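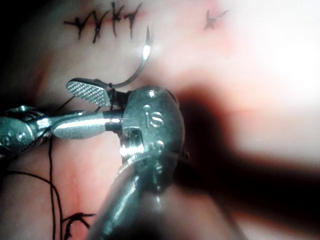 How to Prepare and Run a Suturing Demonstration for Visitors

These instructions apply to staff presenting the robotic suturing station during the October open day at the Bonmont Training Center. Questions should be directed to Olga Painemal, Visitor Programs.

Before visitors arrive

1. Switch on the console and wait for both instrument arms to complete their self-check.
2. Secure the practice tissue in the tray and confirm that it does not shift when pressed.
3. Lay out two curved needles with black suture. Record each needle on the station sheet.
4. Adjust the light. Strong glare on the monitor makes the thread hard to follow from the back row.

During the demonstration

1. Grip the needle in the jaw and show it to the group before the first stitch.
2. Pass the needle through both sides of the cut, following its curve. Pull the thread slowly.
3. Tie the knot with both instruments and trim the ends short. Place the next stitch close to the first.
4. Pause for questions after each knot. Keep the instruments still and in view while speaking.

Each group is limited to 125 visitors in the Yáñez Auditorium. Visitors may not sit at the console unless Horacio Maldonado has approved the session in advance.

After the demonstration

Return the needles to the sharps container and check them against the station sheet. Report a missing needle at once on extension 2228. The next group may not enter until the sheet is signed.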